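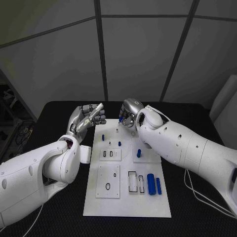
Opening Night at the Zarnwood

Larysa Dmytriv had been in the queue since noon, and by six o'clock she had made friends with everyone within shouting distance. The man behind her had seen the first Prendard film eleven times. The girl in front had sewn her own cape, lining and all, and it was gorgeous, a deep plum colour that went nearly black when she turned.

"Part 12," said Larysa, for probably the tenth time. "Can you believe we got to Part 12?"

"I can't believe they let them make Part 4," said Ravindra Bansal, who had come straight from work and still had his lanyard on. He was grinning, though. He had hated Part 4 so loudly and for so long that it was more or less his favourite.

The Zarnwood was the last single-screen cinema left on their side of the harbour, and it seated 393 if you counted the balcony, and you did count the balcony, because the balcony was the best part! Carved plaster grapes all the way round, a brass rail worn smooth by seventy years of elbows, and those squeaky maroon seats that tipped you backward just enough. Larysa had seen every Prendard film from up there. She'd had her first kiss up there too, in the slow bit of Part 2, and had needed to go back the next night to find out what happened at the lighthouse.

The doors opened at half past six and the whole queue made a noise like a kettle.

Inside, Zoriana Bilyk was tearing tickets. She owned the place now, had done since her uncle retired to the coast, and she'd dressed up for the occasion as Captain Rerker, right down to the grey streak and the terrible boots.

"You look amazing," said Larysa.

"I can't feel my toes," said Zoriana. "Go on, your seats are there. Row B."

They ran. Grown adults, both of them, with mortgages, taking the stairs two at a time with a bucket of popcorn going everywhere. Ihor Tkachuk had already spread his coat over three seats and was defending them from a family of five with nothing but good manners.

"The early numbers are in," he said, before they'd even sat down. Ihor loved the numbers. He followed the takings the way other people followed the cricket. "They've opened on 1,090 screens. That's more than Part 11. If it holds through the weekend they'll have to do the Panasiuk spin-off, they'll simply have to."

"Ihor."

"I'm only saying."

"Is there anything about the plot in those numbers?"

"No."

"Then carry on," said Larysa, and passed him the popcorn.

The lights went down at seven. There was an ad for a tyre place and a trailer for something about a horse, and everyone clapped for both of them. Then the screen went dark, and stayed dark, and kept on being dark for longer than it should have.

Someone coughed. Up in the projection box, something heavy was set down and somebody swore in Polish.

"That's Ksawery," whispered Ravindra.

Ksawery Śliwiński put his head out through the little window above them. His hair was standing straight up. "Two minutes," he called. "Please. Two minutes."

It could have gone sour. Larysa felt the whole balcony shift and mutter. And then, somewhere down in the stalls, a small voice began to hum the theme, the proper one from the first film, with the slow climb at the start. The girl in the plum cape joined in. So did the man who'd seen it eleven times, a full octave too low. By the second verse (it didn't have words, but it definitely had verses) the entire Zarnwood was going, people doing the trumpets, people doing the drums on the backs of the seats, Ihor conducting with a rolled-up program, and Zoriana in the aisle in her terrible boots with her hand over her mouth.

They were right at the top of the big climb when the picture came on. The lighthouse, huge and white, with the sea going mad behind it.

Larysa grabbed Ravindra's arm and yelled until her throat hurt.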